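Home Contents Chapters Exercises Glossary Index

Chapter 9
Two Views of One Bowl

Fadime Tekin
Revised September

I learned most of what's in this chapter by being wrong on a Saturday. I'd trained a policy to pick up bowls in simulation, it had done beautifully on my own tests, and I'd already told Mercy Tanui that the camera question was settled. Then she moved the counter a little and my lovely policy started closing its fingers on thin air. So we're going to begin with the camera question, which I now know was not settled at all, and work our way out from there.

You'll remember from the last chapter that a policy is just a rule for turning what the robot senses into what the robot does next. When I say "senses" here I mostly mean pictures. We feed it images and the current joint positions, and it hands back a small movement of the arm and a number for how far apart the fingers should be. Then we do it again. And again, many times over, until the bowl is where we want it or we run out of patience (there's a step limit, so the patience is built in).

The kitchen we'll use all through this part of the book is called Skellidska. It's a rendered kitchen with a long marble counter, some crockery and an arm. I like it because crockery is awkward! A block has nice flat sides to squeeze. With a bowl you have to put one finger inside and one outside and pinch the wall between them, and that means the gap has to straddle the rim before you close. Get that wrong by a finger's width and you're either pushing the bowl along the counter or poking it in the bottom.

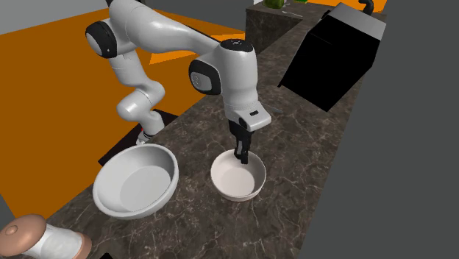
Figure 9.1. The Skellidska counter from the outside view, with the fingertips just inside the rim of the small bowl.

I call this the outside view. It's the one you'd choose if you were a person, and it was the only one I used in my first go. It's great for the big decisions: which bowl, which way to swing the arm, what else is nearby that I'd rather not knock. Where it lets you down is depth. A finger just in front of a rim and a finger just over it can look terribly alike from the side, and the policy has to guess. Mine guessed from habit. It had learnt where the counter usually was, so when Mercy shifted the counter it carried on reaching for the old place.

The fix we tried was a second view, fixed to the wrist and pointing down past the fingers. We called the one-view policy Asante and the two-view policy Bruna, mainly so we'd stop saying "the first one" and "the other first one" in meetings. Both had the same network, the same training time and the same 696 demonstrations. The only thing we changed was what they got to look at. Please do this in your own work, by the way. I've read far too many comparisons where the camera changed and the data changed and the network grew, and you can't learn a thing from them.

For each policy we ran 60 trials with the counter shifted. Bruna failed 12 times. Asante failed in more than half, and nearly all of those failures came in the last bit of the reach, after it had picked the right bowl and gone to more or less the right spot. I found that very cheering, since it's exactly the pattern you'd expect if depth were the trouble.

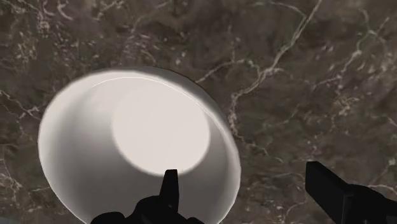
Mercy Tanui: I'd be careful with that. The wrist view helps once you've arrived, fine, but it knows next to nothing about the rest of the kitchen. Take the outside view away and see how Bruna copes with choosing between two bowls. My bet is badly.

She was right, and we'll run that very test in section 9.4. A wrist view moves with the hand, so a bowl that's off to one side in the picture tells the policy directly which way to shift, wherever the counter happens to be. That's its great strength. But the big decisions get made early, when the hand is still far off and the target may not be in sight.

So there's a trade to think about, and the rest of the chapter is about handling it. We'll look at how to join two views inside one network, then at dropping one view at random during training, which is a trick I picked up while working on Morevex and have used ever since. After that come the exercises. Do the second one before the first if you're short of time, it takes all night to run.

Related sections
Chapter 8: What a policy is
9.2 Joining two views
9.3 Dropping a view at random
9.4 Wrist view only
Chapter 10: When the lighting changes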